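Kutard — two-handed box handling, recorded at home

README, last touched 8 July 2019

Hi! I'm building a pair of hand-held grippers called Kutard and this folder is the recordings I've made with them so far. There are 473 takes in it, and 71 of those are the organizer box set. The rest are older Gasten takes (my first jaw shape, too short, don't bother unless you're curious).

What's in the folder
takes/ — one subfolder per take, head view plus both gripper views
notes.txt — my scribbles, spelling not guaranteed
bad.txt — 9 takes where a gripper view dropped out, skip these

How the box takes go
The box starts closed on the white board. I bring the jaws in from either side near the front, then go for the latches. I move slowly, and I still bump things — the cables tug at my wrists more than I'd like. The lid is see-through, so the dividers show up in the gripper views even with it shut, and so does any glare from the ceiling light. I haven't cleaned any of that up.
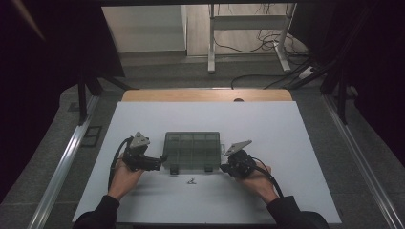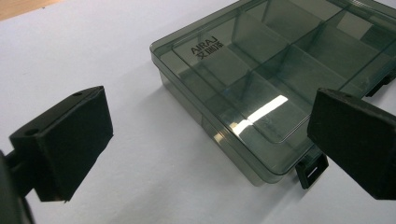
Salameh wrote back after trying the set and asked for a version with an opaque box, because the glare streaks were throwing off the edge finder. Fair point, and could the takes please be split by which latch gets opened first? The second request is easy and I'll do it in September. For the first one I need to find a box.

Known problems
Clocks on the 2 grippers drift apart on long takes. Zundovby (my sync script) fixes most of it, so run that before anything else.

Use the files however you like, and tell me if something won't open!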